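The Keys

Nelu Oprea came into Veltville courthouse at ten to nine with a wheelbarrow. Borrowed from the neighbor. One flat tire, so it squeaked and pulled left all the way down the hall.

In the wheelbarrow, keys. House keys, car keys, padlock keys, little ones for suitcases. The divorce order said he had to hand over "all keys to the property" by Wednesday, and Nelu was a man who could read.

"What is this," said the clerk.

"All keys."

"To one house?"

"She'll know which."

He had been a locksmith for 21 years, in Flollham first and then here, and he never threw a blank away. Took him 2 nights to haul them up from the basement. His back was killing him. He felt wonderful.

Ecaterina Dobre was already on the bench outside courtroom 6 with her coat on. She looked at the wheelbarrow. She looked at his shoes – the good ones, the ones from the wedding.

"You're an idiot," she said.

"I'm complying."

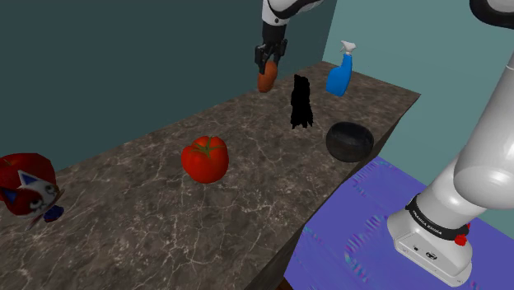
The judge was a Mrs. Khoo, small, with a cold, and she wanted lunch. She asked if the house key was in there. Nelu said certainly. She asked him to point to it. He said the order didnt mention pointing. Somebody in the back laughed and got looked at. Ecaterina just stared at the wall and thought about the kitchen, because that was the whole fight really, never mind the keys. The long marble counter, gray-brown with the pale veins running through it, that he'd picked without asking her. She'd wanted wood. Eleven years of wiping that stone and now it was hers and she didn't even like it.

"Your honor," she said. "Can I say something."

"Briefly."

"I changed the locks in December."

Quiet. Nelu opened his mouth. Shut it.

"You what?"

"I called Skindine. They came the same day. They charged me 140 dollars."

"A hundred and forty! For that door?" He was on his feet. "That's robbery, that's a twenty minute job, what did they put in, did they put in the cheap cylinder? Katya. Did they do the back?"

"Sit down, Mr. Oprea," said the judge.

He sat. His face had gone a bad color. Skindine, of all people. On his own door.

"So the keys," said Mrs. Khoo, and blew her nose, "open nothing."

"No, your honor," said Ecaterina.

"Then take them home, sir. Order satisfied. Next."

She held the big doors for him on the way out, becuase the barrow wouldn't go straight. Raining a little. He got it down the ramp, nearly lost it, got it back.

"I could look at the back door," he said. "Just look."

She was hunting for her bus card.

"Bring your own coffee," she said.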